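Plateaux et petites formes : ce que le bois apprend aux jeux de tri

Étoiles, cylindres, formes lobées : le catalogue des pièces de tri a peu changé en quarante ans. Le support sur lequel on les pose, en revanche, fait l'objet d'un travail plus discret.
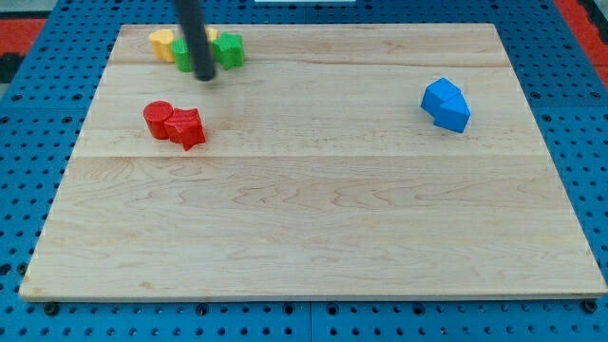 Pour Obed Antwi, on parle trop des pièces et jamais de la planche : un cylindre rouge et une étoile verte se valent d'un fabricant à l'autre, tandis qu'un plateau qui tuile rend le jeu inutilisable au bout d'un hiver. La remarque nous est parvenue par courrier après notre dossier de janvier sur les encastrements, et elle mérite qu'on s'y arrête. Le dossier consacrait quatre pages aux formes et un seul paragraphe au plateau, dans lequel il était recommandé de le choisir « plan et lisse ». C'était court.

Un jeu de tri libre se compose de petits volumes et d'une surface. À la différence de l'encastrement classique, aucune empreinte n'impose la place des pièces. On groupe par couleur, par forme, par hauteur, on aligne, on écarte. La surface doit donc remplir trois fonctions que les empreintes assuraient jusque-là : maintenir la pièce debout, délimiter la zone de travail et fournir un fond assez neutre pour que les contrastes restent lisibles.

Le choix de l'essence

L'érable est l'essence la plus courante dans cet emploi, et pour des motifs surtout mécaniques. Son grain est fin, ses pores sont diffus et presque invisibles à l'œil nu, de sorte qu'il se ponce très lisse sans bouche-porage. Sa teinte, du crème au miel, laisse ressortir le rouge, le vert et, dans une moindre mesure, le jaune. Le hêtre est plus économique, mais son retrait est important et il supporte mal les variations d'humidité. Le chêne, à gros pores, retient la poussière et marque au contact répété de l'eau et du fer. Le bouleau convient bien, à condition d'accepter une surface un peu plus tendre.

L'atelier Amissah, qui fabrique des plateaux pour les ludothèques et les cabinets d'orthophonie, ne travaille plus que l'érable depuis trois saisons. Les planches y sont stockées plusieurs semaines dans le local de débit avant tout corroyage. L'humidité visée se situe entre 8 et 10 %, mesurée au cœur et non en bout, où le bois sèche plus vite et donne une lecture flatteuse.

Reste la question des veines. Un érable très figuré, avec des ondes sombres et des nœuds, est plus décoratif qu'un lot de premier choix. Il est aussi plus exigeant à raboter : le fil change de sens sur quelques centimètres et les fers arrachent. Amissah termine ces pièces à la ponceuse à large bande, avec des passes très faibles. D'autres écartent les planches nouées dès le tri. Sur un plateau de jeu, un petit nœud sain et adhérent n'a pas de conséquence. Un nœud qui bouge sous le doigt doit être éliminé, quelle que soit sa taille.

Le fond figuré a par ailleurs un effet sur la lecture des pièces. Les praticiens que nous avons consultés sont partagés. Les uns tiennent qu'une veine marquée gêne l'enfant qui peine à isoler un objet de son arrière-plan. Les autres n'observent rien de tel avec des pièces saturées et opaques. Aucun des deux camps ne dispose de mesures, et nous nous garderons de trancher. Le jaune reste dans tous les cas la couleur la plus délicate sur l'érable, surtout si la finition a tendance à ambrer.

Assembler des planches

Un plateau d'une seule largeur est rare, cher et instable. On procède donc par collage de planches chant contre chant. Le joint plat, sans languette ni lamello, suffit pour cette dimension si les chants sont dressés correctement. Les faux tenons n'ajoutent guère de résistance dans le sens qui compte, mais ils facilitent l'alignement au serrage et limitent le ponçage ensuite.

Deux points reviennent dans tous les ateliers. Le premier est l'orientation des cernes. L'alternance, cœur dessus puis cœur dessous, répartit les déformations en petites vagues au lieu d'une courbe unique. Elle est préférable pour un plateau posé librement, sans traverse. Le second est la pression. Un serrage excessif chasse la colle et affame le joint, qui s'ouvrira en bout au premier chauffage. Un filet régulier de petites perles sur toute la longueur indique un dosage convenable.

Des lames larges donnent moins de joints et une surface plus calme. Des lames étroites donnent un panneau plus stable, au prix d'un dessin haché. Istgate, dont la gamme pour collectivités est diffusée sur catalogue, a opté pour des lames étroites et un tri de teinte serré. Le panneau obtenu est très régulier, un peu froid. Amissah garde des bandes larges et accepte les écarts de ton d'une planche à l'autre. La différence de prix entre les deux va plutôt au bénéfice d'Istgate, qui produit par séries de 1000.

Le joint lui-même peut servir. Plusieurs utilisateurs s'en emparent comme d'une ligne : les pièces vertes au-delà, les rouges en deçà. La consigne est facile à donner et ne demande aucun marquage. Il faut toutefois que la couture soit visible sans être sensible. Passé l'ongle, on ne doit rien sentir. Un désaffleurement de deux dixièmes suffit à déséquilibrer un petit cylindre posé à cheval.

Finitions

Le vernis polyuréthane à l'eau est la solution des collectivités. Il supporte les lavages fréquents, ne jaunit presque pas et sèche vite. Son défaut tient à la réparation : une rayure profonde oblige à reprendre toute la face. L'huile dure s'entretient localement, avec un chiffon et un abrasif fin, mais elle réchauffe la teinte et demande un rappel une à deux fois par an. La cire seule est à proscrire. Elle marque à l'eau et encrasse la base des pièces.

Le degré de brillant compte davantage qu'on ne le croit. Une surface brillante renvoie l'image des volumes et celle du plafonnier, et les arêtes deviennent difficiles à lire. On recommande un mat compris entre 10 et 20 unités de brillance. En dessous, le vernis contient tant d'agent matant qu'il se lustre par frottement, en commençant par la zone la plus proche de l'utilisateur.

Pour tout objet destiné à des enfants, la finition doit être conforme à la partie de la norme EN 71 relative à la migration des éléments. La mention figure sur la fiche technique du produit de finition, qu'il convient de demander et de conserver.

Les pièces

Le plastique domine dans les petites formes, pour des raisons de coût et de lavage. Le bois peint s'écaille sur les arêtes, et une étoile à cinq branches en comporte beaucoup. Zosell annonce 3000 cycles de lavage pour ses volumes teintés dans la masse, chiffre que nous n'avons pas vérifié. La teinte dans la masse reste de toute façon préférable à la peinture : une éraflure n'y change pas la couleur.

Le cylindre est la forme la plus stable si son diamètre approche sa hauteur. Posé sur sa face plane, il ne pose aucune difficulté. Couché, il roule, et c'est le premier à quitter le plateau. L'étoile extrudée tient debout sur deux branches ou à plat sur une face, et les deux positions n'offrent pas du tout la même lecture : vue par la tranche, elle se confond avec un bloc crénelé. Les blocs à sommet arrondi ou lobé exigent une base franche. Un congé trop généreux au bas de la pièce, souvent ajouté pour faciliter le démoulage, la fait basculer au moindre choc.

L'état de surface joue sur la prise. Un plastique légèrement texturé, mat, glisse moins entre les doigts et renvoie moins de reflets. Il retient un peu plus la saleté. Lullby propose les mêmes moules en poli et en grainé, et vend surtout du grainé.

Quant à la taille, la prudence s'impose. Toute pièce qui passe dans le cylindre d'essai des petits éléments est exclue pour les moins de 36 mois. Les jeux vendus pour les adultes en rééducation, où l'on recherche volontiers de petites prises, n'ont pas à circuler dans une crèche.

La table dessous

Un plateau sans pieds dépend de ce qui le porte. Sur une table perforée, fréquente dans les ateliers, l'appui est régulier mais la friction dépend du revêtement. Une tôle laquée laisse glisser le bois, un panneau brut le retient. Quatre pastilles d'élastomère d'un millimètre, collées à deux centimètres des angles, règlent la question dans les deux cas et ménagent une lame d'air sous le bois. Ce dernier point est utile : une face ventilée et une face plaquée contre un support ne sèchent pas à la même vitesse, et le plateau finit par creuser.

La couleur de la table intervient aussi. Un bleu vif autour d'un érable clair dessine une limite très nette, que l'utilisateur repère sans rebord. Sur une table en hêtre, le plateau disparaît et les pièces débordent. On peut alors ajouter un liseré ou un chant teinté. Le rebord en relief est une fausse bonne idée dans la plupart des cas, parce qu'il gêne l'avant-bras et interdit de faire glisser les pièces vers une boîte en fin de séance.

Format et entretien

Le modèle courant d'Amissah mesure 628 mm de long, cote issue d'un ancien casier de rangement et conservée depuis. L'épaisseur est de 18 mm finie. En dessous de 15, le panneau collé se déforme trop aisément. Au-delà de 22, il devient pénible à manipuler d'une main. Le poids avoisine 3 kg, ce qui évite qu'il ne se déplace à chaque appui.

L'entretien courant se limite à un chiffon microfibre à peine humide, passé dans le sens du fil, puis à un chiffon sec. Les deux faces doivent être traitées de la même manière, y compris lors des rappels d'huile. Le plateau se range sur chant, jamais contre un radiateur ni à plat sur un sol carrelé. Les pièces se lavent à part, à environ 40 °C, et sèchent complètement avant de revenir sur le bois : un fond de cylindre encore mouillé laisse un cerne en une nuit.

Si le panneau tuile malgré tout, on le pose face creuse vers le bas, sur deux tasseaux, dans une pièce non chauffée, et on attend une semaine. La plupart reviennent. Une flèche résiduelle inférieure à un millimètre sur la largeur est tolérable pour des pièces à base large. Pour les étoiles dressées sur leurs pointes, il faut raboter.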